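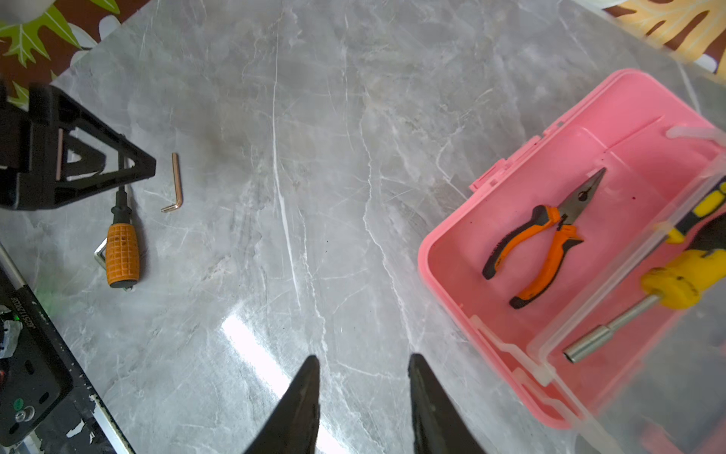 What happens to the person who packed the tool kits once a pair of arms can pack them? At Zurnmont she kept her job title and most of her hours, but the work inside those hours changed.

### 4.2 Changes in the kit room

Zurnmont lends small hand-tool kits to its field crews. When a kit comes back, someone has to check it, replace what is missing and put the tools back in their box. Before the two-arm cell was installed in September, this was done at a bench by Yamuna Rai and one part-time clerk. We interviewed 6 people in the kit room and the neighboring Wellirel returns desk, and we watched 54 kits go through the cell over 4 shifts.

The packing step is the one the arms took over. A kit is tipped out on the table and the tools go back into the box one at a time. Figure 2 was taken during this step, with one gripper holding the orange-handled pliers over the open pink box. Staff agreed that the large tools gave them little to do. Small items were another matter. Hex keys were named in every interview as the reason a person still had to stay close by.

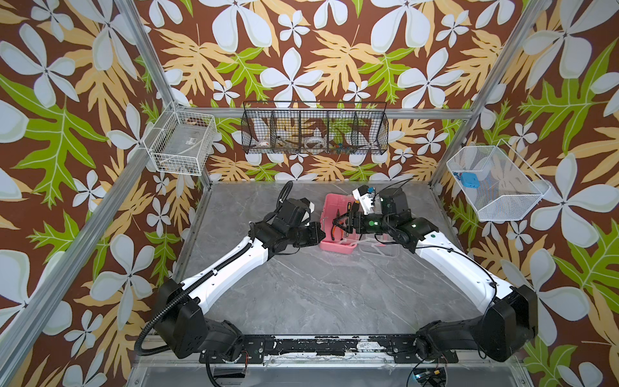

Staying close by was also the part of the new work that people liked least. Under the old arrangement Rai packed at her own speed and talked to the crews as they dropped off their kits. She now sits where she can see the cell and fills in the log between interventions. In her words, "I used to be busy and now I'm on call, and being on call for eight hours is more tiring." The clerk, who had complained of sore wrists at the bench, preferred the new job and said so more than once.

Responsibility for errors shifted as well. A missing tool used to be traced to whoever had signed the slip. The slips are still signed, but Subbarao Joseph, who supervises both desks, told us he no longer treats the signature as proof that the signer handled the kit. He had asked for a second signature line and was turned down. Two crews have started opening their boxes at the counter before they leave, and the extra wait falls on the Wellirel desk.

Handling of a single long tool took up much of the early training. Figure 3 has a screwdriver with a yellow-and-black handle between the two grippers, with other tools lying loose on the table below.

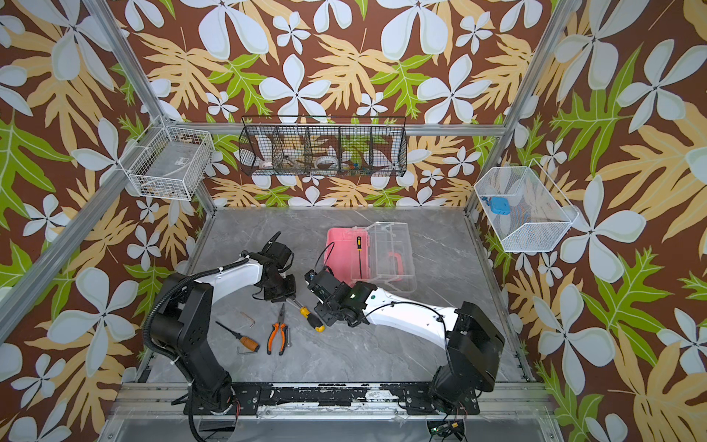 Training itself lasted 2 days and covered stopping the arms, clearing the table and restarting. It did not cover how to decide when to step in. Staff worked that out among themselves, and their rules differ. Rai waits for a second failed attempt. The clerk clears the table after the first. Joseph knew of both habits and had not picked one, and the written procedure had not been updated when our visits ended.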